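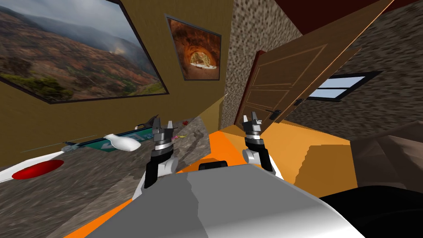 Filed under: How-To / Demos & Open Days / Home Robots

Running a simulator demo at your open day

Quick write-up before I forget it all. We did the Sturia open day in June, home robot demo in the sim, two arms, visitors take turns driving. Doing it again soon so here are the steps.

What you need
– one laptop with a real graphics card, plus a spare
– big screen, turned away from the windows
– two hand controllers, charged the night before
– Skelel (the sim) and the Gelen house pack, both installed and opened at least once at home. First launch takes forever.

1. Load the house. Pick the one with the long granite counter and the wooden door. Visitors get it right away, it's a kitchen-ish room, stuff on a counter, two grippers. No intro talk needed.

2. Save a start point. Park the robot with the counter on the left and the door ahead, both grippers up where people can see them. Save as slot 3. Every visitor starts from slot 3. Do not skip this, we lost the first half hour driving back by hand.

3. Set the time limit. 70 seconds per turn. We tried longer and the line went out into the hall.

4. Give one job. "Pick up the red thing." Thats enough. Small kids can just open and close the fingers and they're happy with that.

5. Let them use one arm first. Left arm for the counter, then add the right if they're doing ok. Both at once from the start = tangled arms.

6. Reset. Hold the menu button, load slot 3, hand over the controllers. If the view comes back tilted, recenter the head before the next person sits down. Some people feel sick otherwise.

If it freezes
Close Skelel completely, don't wait for it. Check nothing else is on port 3404 – the Peng controller driver grabs it if you start that first. Right order is sim, then driver, then controllers.

Staffing
We had 4 people and needed all of them. One at the laptop, one with the visitor, one on the line, one on break. Swap every hour, the line job is teh loud one.

Other stuff
Tape the cables down. Bring wipes for the controllers. Sound off, the motor noise gets old fast. Put a chair out for whoever is driving, standing people lean into the screen.

Settings file is on the Sturia shared drive, demo folder. Copy it before you change anything.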